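Brostosero project log, 27/01/2026

The simulated half of our example set has now reached 837 recorded runs. Each run is a single transfer task for two arms, and it is kept only after a reviewer at Cirnside has watched it from start to finish. In January we set aside 47 runs, mostly for hesitation at the point of release.

The tray layout is altered after every 8 runs – position and angle only. The colours stay as they are, red and turquoise, so that the written instruction for each run can name them plainly.
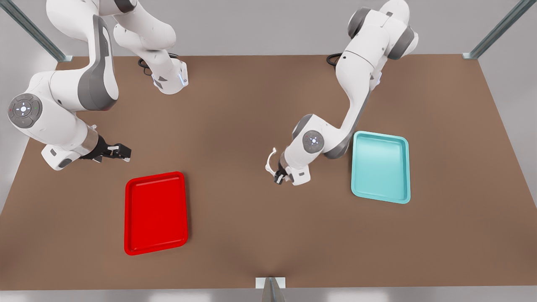
Issue 120

Both trays are empty at this stage, and the arms are mounted along the far side of the table. Reviewers are asked to note which gripper is nearer to each tray before they score a run, as the Kauppinen labelling sheet has a separate column for it.

The Brerkine import script still drops the last second of longer runs. Until it is corrected, please upload the original files as well and keep the run numbers unchanged.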